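Why Do Bridges Have Fancy Fences?
Words by Catherine Shearer

Most people cross a bridge to get to the other side. This is sensible, and it is why most people know almost nothing about bridges.

If you slow down (tell your grown-up it is for science), you will notice that a bridge has a lot going on at about the height of your elbows. There may be a long railing on each side. On an old or fancy bridge the railing may be made of stone, and then it gets a fancy name to go with it. It is called a balustrade. Say it BAL-uh-strade. Say it at dinner and see what happens.

What is a balustrade for?

Mainly, it is for keeping you out of the river. A bridge without sides is just a very long diving board, and the people who build bridges would like you to arrive at the far end dry.

A plain wall would do the same job. But a plain wall is heavy, and a bridge already has plenty to hold up. A wall also blocks the view, especially if you are short, and it catches the wind like a sail. So builders often leave holes. Once you have decided to have holes, somebody is going to want them to be pretty.

The parts of a balustrade

The thick square columns are called posts. They are the strong, serious members of the family. A post often has a cap on top, like a flat stone hat. The cap sticks out a little so that rain drips off the edge instead of running down the post's face. You have eyebrows for much the same reason.

The long bars between posts are the rails. There is usually a top rail, which is the one people lean on, and a bottom rail, which is the one people forget.

Between the rails come the panels. If a panel has holes going all the way through it, we call it openwork.

What is a fret?

To a guitar player, a fret is a little bar on the neck of the guitar. To your grandmother, it is what she does when you are late. To a stone carver, it is a pattern made of straight lines that keep turning square corners, like a maze designed by someone who owned only a ruler. Another name for some of these patterns is a meander, or a key pattern.

Frets are very old and turn up all over the world, on pots, floors, cloth and buildings. They look complicated, but the trick is that you only have to invent one small piece. After that you copy it until you run out of bridge.

White stone posts and fret panels, all the way along: 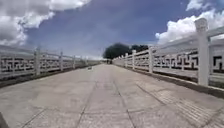
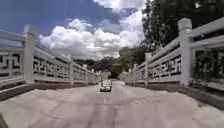
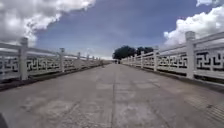 Why do the two sides look as if they will bump into each other?

They won't. If they did, the traffic would have complained by now.

Things look smaller when they are farther away. That includes the gap between two railings. Close to you the gap looks wide. Far off it looks narrow, and very far off it seems to pinch down to a single dot. Artists call that dot the vanishing point, although nothing vanishes there. You can walk toward it all afternoon and it will keep politely backing away.

Posts play the same trick. The nearest one looks like a giant and the farthest looks like a tooth. They may be exactly the same size. The builder did not run out of stone.

What are all those lines on the ground?

The flat part of a bridge, where you walk or drive, is the deck. A concrete deck is often made in big slabs, and wherever two slabs meet, there is a line called a joint. Some joints are there on purpose to give the bridge room to stretch. Concrete swells a tiny bit in hot weather and shrinks a tiny bit in cold weather. You would never notice it, but the bridge certainly does, and without a gap it would crack.

Paler or darker patches can be places that have been mended. A patch on a bridge is like a patch on your jeans. It means somebody looked after them.

Try it: make your own fret

You will need squared paper, a pencil and an eraser. You will need the eraser more than you think.

1. Draw a strip 5 squares tall and as long as your paper.
2. Start at the bottom left corner. Draw a line up 5 squares.
3. Turn right and go across 4 squares.
4. Go down 3 squares, then left 2 squares, then up 1 square. You should now have a curly hook.
5. Leave a gap of 1 square and draw the same hook again.
6. Keep going until you have 10 hooks, or until it is time for supper.

Now color in the background and leave the hooks white. Ailsa MacRitchie, who checks our puzzles, did hers in purple and says it is better. She was not asked.

Words to keep

Balustrade: a row of posts and rails along an edge.
Deck: the part of a bridge you cross on.
Joint: the line where two slabs meet.
Openwork: a pattern with holes right through it.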